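How Two Robot Arms Learn to Share a Job

Picking up a block is easy for you. Your eyes find it, your hand opens, your fingers close, and you lift. You probably learned to do it before you could talk. For a robot, every one of those steps has to be learned or programmed, and it gets harder when the robot has two arms that work at the same table.

At the Wandia Robot Lab in Jerbridge, researchers wanted to find out how a pair of robot arms could learn to put blocks where they belong. They called the project Asfaw. The job sounds simple. There are small wooden cubes on a table and a square marked on the tabletop. The robot is told a color, and it has to move the cube of that color into the square.

Learning by copying

The researchers did not write a long list of rules such as "move left" or "close the fingers now." They used a method called imitation learning. Imitation means copying. You use it when you watch somebody tie a shoe and then try it yourself.

In imitation learning, a person steers the robot through the job. The person holds a pair of control handles, and the robot arms move the same way the handles move. While this happens, a computer saves two things many times each second: what the camera sees, and where the arms are. One full turn at the job, from start to finish, is called a demonstration.

The Asfaw team saved 1425 demonstrations. The cubes were put in new places each time, so that the robot could not just memorize one path across the table. Sometimes a cube was close to the square. Sometimes two cubes were side by side, and the arm had to reach for one without bumping the other.

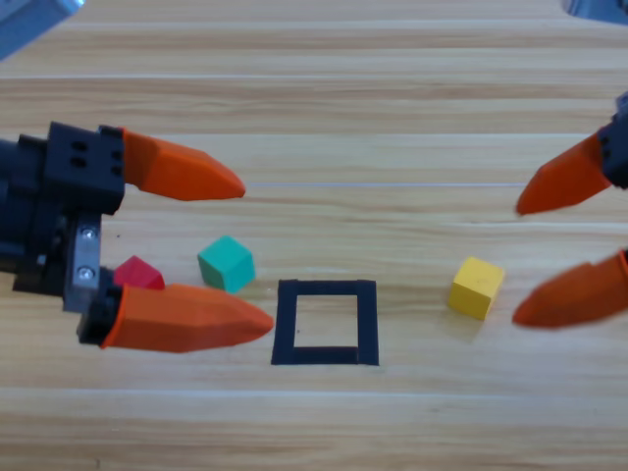

Why does the robot need so many demonstrations?
A computer program has to see a job done in many different ways before it can handle a new one. If it only ever saw the red cube on the left, it might go to the left every time, even when the red cube was somewhere else.

Which arm should go?

With one arm, there is only one choice. With two arms, the robot has to decide which one will do the work. The arm that is closer to the cube is usually the better choice, but not always. Another cube may be in the way, or the two arms may be about to bump into each other.

The people steering the robot made these choices without thinking much about them. The researchers wanted to know if the robot would pick up the same habit from the demonstrations, even though no one had written it down as a rule.

Training and testing

After the demonstrations were saved, the computer studied them. This part is called training. The program looks at a camera picture and guesses how the arms should move next. Then it checks its guess against what the person did. If the guess is wrong, the program changes itself a little and tries again. It does this over and over.

Next came testing. In a test, no person steers the arms. The researchers set out the cubes, name a color, and let the robot work by itself. If the right cube ends up inside the square, the try counts as a success. If the cube is dropped, lands on the line, or is the wrong color, the try counts as a miss.

The researchers trained the robot 3 times. The first time, they used only a small part of the demonstrations. The second time, they used 1168 of them. The third time, they used the whole set. Each robot program then took the same tests.

What they found

The program with the fewest demonstrations often sent the wrong arm. It would reach across the table with the far arm while the near arm stayed still. The second program did this much less. The third program chose well in most tests, and it had also learned to wait. When both arms were near the square, one would hold still until the other had moved away.

One problem stayed. When two cubes were touching, all of the programs had trouble. The fingers would close on both cubes or push one of them across the table. The team set up 9 different layouts with touching cubes, and even the third program missed in more of them than it got right. The researchers think the robot needs more demonstrations of that kind. They are also going to try a second camera, placed lower down, so the program can see the gap between the cubes better.

Words to know

Demonstration: one full turn at a job, done by a person and saved for the robot to learn from.
Gripper: the part at the end of a robot arm that opens and closes to hold things.
Imitation learning: teaching a robot by letting it copy what people do.
Training: the time when a computer program studies examples and changes itself to make better guesses.

Try it at home

You need a friend, three blocks in different colors, and a sheet of paper with a square drawn on it. Sit across from each other. Each of you may use only one hand, and only the thumb and first finger. Have somebody call out a color. Without talking, decide who will move that block into the square. Play several rounds, and move the blocks to new places each time. Then try it again with two of the blocks touching.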